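Search the site Enter keyword Go

About Doltcombe Cookery School

Hello, and thank you for stopping by! We are a small cookery school on the edge of Bovton, teaching plain, good home cooking to anybody who would like to do more of it, and we have been at it long enough now that some of our first pupils send us their grown-up children.

Citlali Carrillo started the school with one evening class in June, in the back room of the old Serrano bakery, having borrowed most of the pans (and a few of the chairs) from her neighbours. She still teaches the Wednesday bread class herself, and she still runs over time, so do have something to eat beforehand. Last year 658 people came through our doors, and we posted out 822 recipe booklets to those who couldn't -- some of them as far off as Skalow.

Classes are kept small and the price covers all your ingredients. Beginners start with weighing, chopping and a decent soup, and go on to pastry when they feel brave enough. We keep 50 places a term at half price for people who are out of work or on a pension -- just ring and ask, we don't need to see any paperwork.

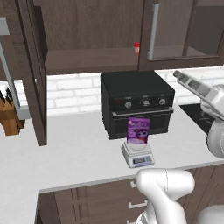

Weighing out on the worktop.

Comments

Maureen T: Did the soup course with my sister and we laughed all the way home. Is the pastry one full yet?

dave_b: Parking is easier behind the church.

Related pages
Term dates and prices
Gift vouchers
How to find us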